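Notebook – panel PC swap, packing line 2
Sunday, started 7:10 a.m.

Came in while the line was down to get the old operator screen out of the Clilton cabinet. It had been dropping touch input on the left side since November and the last recalibration lasted a week. Replacement is the Zorwood 19 inch, panel mount, resistive touch. The spare has been on the shelf for a while, so I ran it on the bench for an hour first. Came up fine on 24 V, no dead pixels that I could find, touch test passed in all four corners.

Cutout

The drawing says the Zorwood drops into the existing hole. It doesn't quite. The old bezel covered a cutout that somebody had opened up by hand at the top, and the new gasket only just reaches past it. I cleaned the edge with a file, deburred, wiped down with alcohol and dry fitted it twice. The gasket seats all the way round if the clamps at the top go in first. If you start at the bottom it creeps down and leaves a gap at the top corner.

Clamp screws are tightened by hand with the short driver, a quarter turn at a time, going across. Do not use the cordless on these. The last unit came out with two stripped clamps.

Wiring

Power: reused the existing feed, new ferrules on both wires. Ground strap was loose at the door stud, so I cleaned the paint back and put a star washer on. That may have been part of the touch trouble, no way to tell now.

Network: the old patch lead was too short for the new connector position, which is lower and faces sideways. Replaced with a longer one and tied it back to the hinge side. Door opens fully without pulling on it.

Serial to the Mazza label printer: same pinout as before, but the port is now COM 2 in the software. The printer sat there doing nothing until I changed it.

Software

Loaded the project from the Prerkstead backup folder. Came up with 301 tags missing, all of them from the conveyor block. The backup was older than the one on the engineering laptop. Loaded the laptop copy and the missing list went to zero. Saved that copy to the backup folder and renamed the old one so we don't pick it up again.

Screen saver was on by default and is now off. Brightness set to 70 percent, the operators complained about glare on the last one. Alarm history buffer holds 845 entries, then overwrites from the oldest. If anyone wants more than that it has to go to the server.

Still open
– order a spare gasket and a bag of clamps
– label the network lead at both ends
– hose test on the door before the next washdown

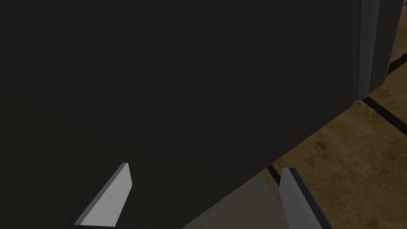

Monday shift handover

Line can start as normal. Operator login is unchanged. If touch goes off on the left side again, write down the time and leave the unit powered so I can look at the log.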